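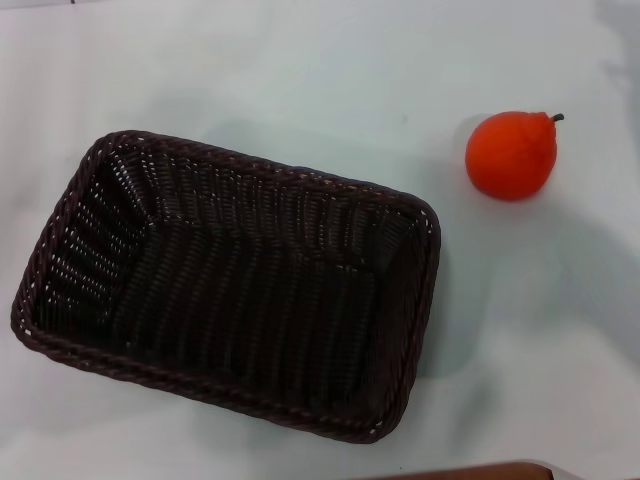
May 23, 2020
by Tassanee Limsakul

Spent the whole morning on the equipment budget and I'm still cross about it. Loïc wants the second arm ordered now, before November, and I get it (I want it too!), but the quote from Cunska came back at 1045 and that's only for the gripper and the mount. We had put down 1000. So there's 45 to find somewhere, plus shipping, which they never mention until you've already fallen in love with the thing.

Kuno has a cheaper gripper, but the fingers are stiff and I don't trust them on anything round. Most of our tasks are fruit into a basket, for heaven's sake! I wrote to Liyanage to ask if they'd do two for a better price and then wrote again because I forgot to attach the list.

Loïc says we could skip the spare cables. We are not skipping the spare cables. I'd sooner put off the new table, since the white one does fine apart from the smudges.

Made a fresh sheet with everything in two columns, must have and can wait. The can-wait side is very long. Calling Ladus tomorrow about renting.

Recent entries
Loïc Chauvin and the missing invoice
Rent or buy, again
Shelf space

Contact | © 2020 Tassanee Limsakul | Back to top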